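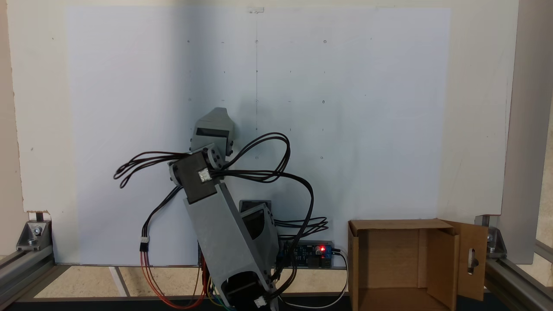

According to Nimal Siddiqui, a box without a lid is the only box that people in a shared room will really use, and the comments we collected in Lavstead mostly agree with this. In our diary study, 23 participants wrote down each time they put a small object away during the working day. We received 1,360 entries. The most common place was an ordinary cardboard box, left open beside the work surface. Drawers and shelves with doors came later in the list, although participants had called them "the proper place" in the first interview.

4.2 Flaps and handle holes

We looked next at the flaps. A flap which is folded outward leaves the opening free, but it needs space on the table, and it can hide what lies next to the box. Participants in the Gorkutley group solved this in different ways. Some cut the flaps off – usually on the first Friday – and others pushed them down inside the walls. The second solution makes the box stronger but also narrower at the top.
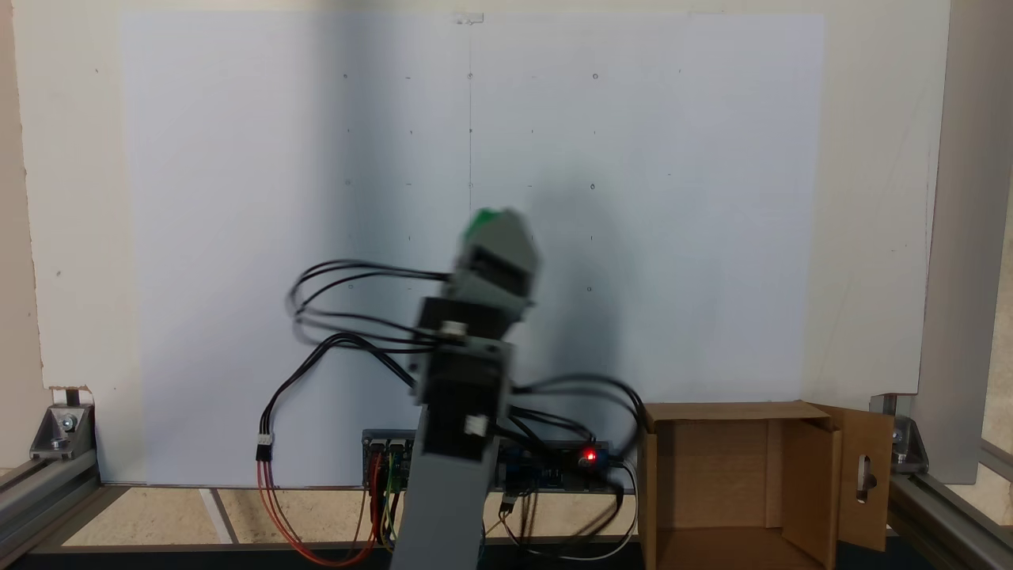
Why not just draw a line on the table and always put the box there, asked one participant from Mamgate. We took up this suggestion in the second round. A pencil mark is cheap and easy to remove, and it gives the box a place to return to after cleaning. The people who used marks wrote fewer notes of the type "box was moved, had to search". We cannot say if the mark itself caused the difference, as the same people also kept fewer things on the table.

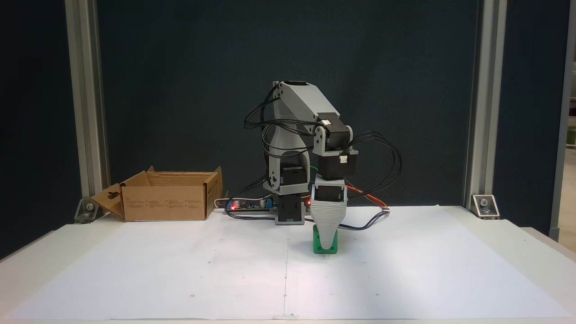

Figure 3. Open cardboard box with its flaps folded outward and a handle hole in the front flap; small green cube on white paper.

The distance between the object and the box (Figure 3) was not controlled in the diary study. Participants chose it by themselves, and several of them changed it in March, when the tables at Gorkutley were turned to face the windows. Entries from those days are kept in the data and are treated separately in Section 5.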